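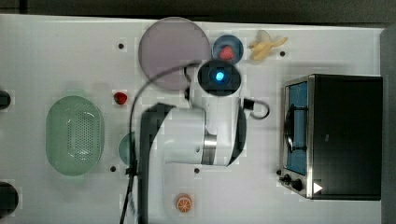
OPINION / PLAY AND HOME

In praise of the pretend kitchen

I have strong feelings about toy food. I've had them for a long time, and they've only gotten stronger since my granddaughter's kindergarten moved its play kitchen out of a corner and gave it the best light in the building. So let me make the case, as loudly as I can on a page, for the strawberry you can't eat.

Start with the strawberry, then. A red toy strawberry is one of the great objects of childhood! You know what it is from across the room. It fits in a small fist. Put it in a little blue dish and it's dessert, leave it on the bare table and it's something that still has to be dealt with, and any four-year-old will tell you which is which without being asked. The banana is good too (especially the peeled kind, with the pieces fanning outward, because it looks as if somebody has already gotten started on it), and I'd never turn down an orange slice. But two strawberries in the same kitchen can keep a child busy for an entire morning, since one of them is always being cooked and the other is always waiting its turn.

My friend Marietjie Mtshali thinks I'm sentimental about all this. She raised three children in a small apartment in Minulthorpe and says that toy food is what you step on at night. She has a point. She also kept every piece of it in a cookie tin for sixteen years and got the tin down for me the last time I visited, so I'm not sure she's the hard case she makes herself out to be.

Here is what I believe. A pretend kitchen should have fewer things in it than you think, and a larger share of those things should be dishes. Most people shop for it the other way around. They buy food, food, more food, a whole plastic supermarket, and then there's one pan and a plate the size of a coaster. I once saw a set advertised with 300 pieces. Where is all of that supposed to go? A child with a mountain of groceries and nowhere to put them does the only sensible thing, and dumps them on the floor.

Give the same child a big round plate, a small dish, a bowl and a colander and watch what happens. Well, the colander happens. I can't say enough about the colander. It has holes! Water goes through and a strawberry doesn't, and even when there's no water anywhere near the table, the strawberry must be washed, and washed again, and shaken. I've seen a child rinse the same piece of fruit under a tap that didn't exist until her mother came to take her home. A mint-green oval one with a nice raised rim is about as good as it gets, in my opinion, and I'd buy one before I bought a single vegetable.

The plate should be larger than seems reasonable. I'm fond of see-through ones in odd colors, the purples and smoky mauves, because they look like something from a great-aunt's cupboard and children treat them as special. A small dish is for one thing. A big plate is for deciding, for laying things out and moving them around and declaring that this part is yours and this part is for the baby. I don't want to make it sound like schoolwork, because it isn't, but an awful lot of thinking gets done on a plate.

Then there's the oven, where I part ways with nearly everybody. The usual thing is one of those tall wooden units with a painted burner and a door that comes off by the second week. I say skip it and put a toaster oven on the table. Black and silver, a glass door in front, a child-size heap of dignity. It looks like the one at home, and children notice that. Ishbel Farquharson, who ran the kindergarten when my own kids were there, used to put an old one out with the cord removed, and there was a line for it every day. The door was the whole attraction. You could put your banana in, close it, and look at it through the window. (Please do take the cord off completely if you go this way, and make sure the glass is sound.)

I've had letters about the oven before. A reader in Senau wrote that a realistic appliance teaches children to fool around with the real one. I took that seriously and I still disagree. My granddaughter was told that the play oven is hers and the kitchen oven is not, and she repeats this rule to visitors, including adults, including me.

One more thing, and then I'll let you go and dig through your closets. The surface matters. I used to think play kitchens had to be cute, with a checked cloth and a little curtain, and I've completely changed my mind. A plain white tabletop is wonderful. Everything shows up on it! The orange slice practically hums. A child can see at a glance what she has, and when it's time to put things away there's no hunting for a teal bowl among the flowers on a tablecloth. Plain, flat, wiped down in 13 seconds. I timed it.

And you don't need to spend much. I put our set together over one July, mostly from a church sale and a neighbor's moving boxes, and the dishes are real kitchen odds and ends. Nothing matches. The fruit was the only part I bought new, and I went for pieces with some weight to them, as the very light ones skid off the plate and that gets old quickly.

Marietjie's tin, by the way, now lives at my house. It's on loan, I've been told, and she wants the orange back.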